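Hand gripper work and the new wheeled units - what changed at your place?

Board: Shop Floor and Workplace > Automation

benchside_lo
I've been on the bedroom tasks since April. We use the hand-held grippers to pick up clothes, move small stuff off a bed, fold, put in a pile, start over. When I started it was all people with grippers. Now there are humanoids on wheeled bases at the benches down the hall, and two of the people who used to sit near me are assigned to stand with them all shift.

What I want to know from others is how your day changed once the robots came onto the same floor. Pay is the same here so far. The count is different. We went from being told "do good ones" to a target for accepted takes, and mine is 171 per shift. 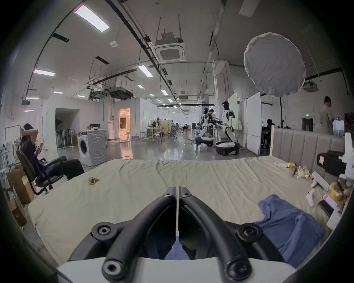

The target isn't impossible if you stay on one item. Cloth is what kills it. A shirt never lands the same way twice, and if the fingers close on the sheet as well as the shirt, the take is rejected. Small boxes and snack bags I can do half asleep.

gantry_mo
171 accepted or 171 attempted? Big difference. Ours is attempted, and the reviewer sorts it out later.

benchside_lo
Accepted. Attempted would be fine with me.

Kwan-ho Liao
I supervise a similar floor for Draleslow. We have 11 people on grippers and four on robots. I would push back on the per-shift number if I were you. We tried it for a month and what we got was a lot of easy grabs of the same corner of the same towel. We went to a weekly total with a mix requirement - so much cloth, so much hard goods, so much clutter. Complaints went down and the rejects went down too.

rivet_and_ream
Weekly totals have their own problem. People coast early and then cram, and the cramming is where the sore wrists come from. I came from packing at Guillot before this and it was the same there with the pick rates. I'd take a daily number if it was a fair one.

Kwan-ho Liao
We cap the daily amount for that reason. Should have said so.

oldpallet
Maybe I'm missing something. You are all teaching the thing that takes over the job and the argument is about how the quota is worded?

gantry_mo
What job? There was no job folding shirts on a test bed before this. I was doing returns at Banmont, standing on concrete ten hours. This is easier on my back and I get to sit between sets.

oldpallet
The returns job is what I mean. That is who buys these.

gantry_mo
Maybe. They were cutting returns before I left, and that was with conveyors. I can't turn down work now over what somebody buys later.

benchside_lo
I go back and forth on it. I will say the robot side is slower than I expected. The people standing with them spend a lot of the shift resetting the table, moving the base over a little, trying again. One of them told me he misses the gripper because at least his hands were doing something.

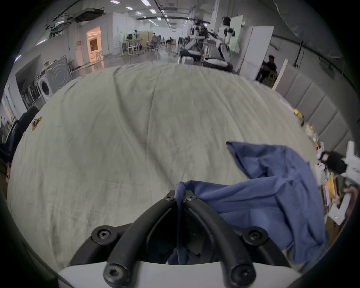 On the cloth question, what helped me was going for a fold that already stands up off the sheet. Come in low, close slowly, lift a little before you drag. If you pinch a flat part you will be there all day. I also quit smoothing the sheet between takes. Our lead said wrinkles are fine and I was wasting time on it.

rivet_and_ream
Agree on the fold. Also check the screws at the joints at the start of shift. Ours work loose and then the tips don't meet square, and you think it's your technique.

tamsin_q
New here, starting at a Gollari site next month on grippers. How long before you were any good? They told us 3,000 takes in training before we go on the real count.

benchside_lo
I had 1,502 logged when they signed me off, and I wouldn't say I was good. I was fast on boxes and bad on fabric. 3,000 sounds like a lot, but if it's paid at the full rate I'd be happy with it. Ask that first.

tamsin_q
It's paid at the training rate, which is lower.

oldpallet
Of course it is.

Kwan-ho Liao
Ask whether they keep the training takes. If they keep them and use them, that is production work and you have a fair case for the regular rate. Get the answer in writing.

gantry_mo
Ask about moving to the robots as well. At my place it was done by who the lead liked, until people complained. Now there's a sign-up sheet and you do two weeks on and then go back to grippers. I think everybody should get the time on them, even if it's boring. If the gripper work dries up, that's the part you can put on an application.

benchside_lo
No sign-up sheet here. I'll bring it up along with the weekly total and post what they say.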